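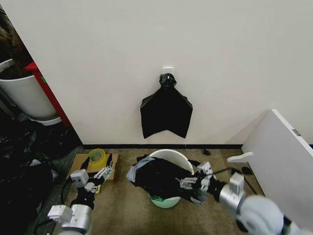
My aunt left me her half of Clakley, and the half turned out to be the half with the bags in it. I had been told there was a business. There was a room with beige carpet, a phone that belonged to the business next door, and a sign on the street reading CLAKLEY & MAGAÑA, FINE DISPOSAL. On the wall, at the height where another firm would have hung its founder, a black garbage bag dangled from a small white hook, knotted at the top and spread out on both sides like a bat that had gone into sales. I took it for something somebody had forgotten. I reached up to take it down.

"Please don't touch the flagship," said Magaña.

Magaña was the other half. Magaña had been the other half for 22 years and wore a cardigan with a pen in every pocket that could hold one. I never learned a first name. My aunt's letters said only "Magaña," usually followed by "again."

"It's a garbage bag," I said.

"It's the garbage bag."

I looked at the pile of black plastic along the floor on the left, which was higher than my shins and had begun to move in on the carpet. "And those?"

"Those are garbage," said Magaña.

I would like to say I grasped the distinction in time. I had until noon, when the buyer from Zirnirik was coming. Zirnirik owned a chain of hardware stores in places with a lot of weather, and if Zirnirik took us on, there would be money for a second phone, or a first. If Zirnirik did not, Alance would have us. Alance made a bag with a drawstring. Magaña could not say the word drawstring without sitting down afterward.

"We tie," Magaña told me. "People have hands. Alance thinks people don't have hands."

The morning went to rehearsal. I was to be the household. Magaña would be the firm. In the middle of the carpet stood a white bucket, and my job was to line it in a way that suggested a full and busy life.

I lined it. Magaña walked around it once.

"What happened to these people?" Magaña asked.

"Which people?"

"The people who live with that bucket."

I pulled the bag out and tried again. This time I tucked it. Apparently a tucked bag looked like we were hiding something. I draped it, and that was closer, though I had draped it like a person who rents. On my fifth attempt I lost my temper and shoved the thing halfway in and let the rest fall where it wanted, in big stupid folds down the front, and Magaña put a hand on my arm.

"Your aunt," said Magaña, and had to go look out the window for a while.

There was a bit of green showing down near the bottom. I asked whether I should fix it.

"Leave the green. They'll wonder about the green."

I wondered about the green myself. I still do.

With an hour left I tried to make myself useful with the tape, which was sitting on a flat piece of cardboard on the floor. I thought the cardboard might go in the closet and the tape might go in a drawer. It was explained to me that the cardboard was the desk. My aunt had worked at it for 14 years. She had knelt. The tape was the only thing she ever kept on it, and Magaña had not felt able to move it after the funeral.

I put it back. I put it back a little crooked, and Magaña waited until I had turned away and then straightened it with one foot.

"And the bin?" I said. The big white one was heaped past its rim with something dark and brown, dirt or mulch, I didn't want to get close enough to have an opinion.

"Competitor research."

"It's dirt."

"Alance says their bag holds 100 pounds. So we got some dirt."

"And does it?"

"We haven't wanted to know," said Magaña.

The buyer came at noon, in a good gray coat, and did not take it off. I have met people since who could say nothing for a long time but that was my introduction to the skill. The buyer looked at the pile. The buyer looked at the bucket, bent, studied the green, straightened up again and wrote something down. Magaña gave the speech about hands. I did my part, which was to walk up to the bucket and drop in a banana peel in a natural manner, and I dropped it in, and it slid down one of the big folds and landed on the carpet.

I would have picked it up. Magaña shook a head at me, very slightly, so I stood there beside it like its lawyer.

"How much for that one?" said the buyer.

The pen was pointing at the wall.

"That one isn't for sale," said Magaña.

"I'd want it for the lobby."

"It isn't for sale."

"Two hundred."

I did the arithmetic. I am not proud of how fast. We sold them by the box, and at our prices it came to more bags than I had seen in my life, counting the floor. I tried to send this figure to Magaña with my eyebrows.

"It was the first one off the line," said Magaña. "Her half of it's on the left."

The buyer thought that over, closed the notebook, and ordered 2 cases to start with, on trial, the tie kind, to be delivered before the first frost. Then the buyer left, stepping over the banana peel.

We listened to the car go.

"So which side is mine?" I said.

"The left. I told you."

"My left or its left?"

Magaña stood in front of the bag with both hands in the cardigan, among the pens, and I could see that in 22 years it had never come up.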